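Workshop > Robot hands > Fault finding

We use cookies to remember your settings. Accept / Manage

Finding a thumb that drops out halfway through a grasp

My Piroleck hand started letting go of things in June. It would close nicely, hold for a bit, then the thumb went slack and whatever it was holding hit the bench. No error on screen, just a clatter! I blamed my grasp code for two evenings — wrong — so do these checks before you rewrite anything.

First, press the e-stop and leave it in while you touch the hand. A slack thumb can come back without warning, and mine nipped me quite hard.

Now open the Zilovis log and find the thumb current. Mine climbed to 130 mA, sat there, then fell to zero while the four fingers carried on as normal. If all five drop together, you've got a supply problem and this page won't help much.

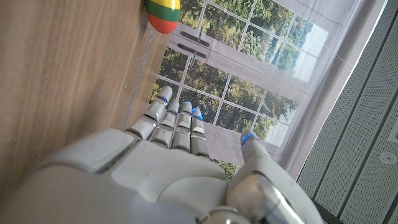 Can I go by the fingertip lights to tell whether the thumb is working?
They only show that the tips have power, so a slack thumb can still be lit up. Trust the current log.

Next, power down fully and reseat the thumb connector. Push until it clicks (mine had felt fine and was only half in). Power up, release the e-stop, keep your hands well back and run 200 slow open-and-close cycles with nothing in the grip.

If it still drops out, look at the stall timeout. An update had set mine to 2000 ms, and putting it back to the value in my old backup cured the rest of it. Save a copy of your settings before you touch that one.

Related
Estley gripper: cleaning the pads
Csizmadia cable clips, fitted
Wiring a second e-stop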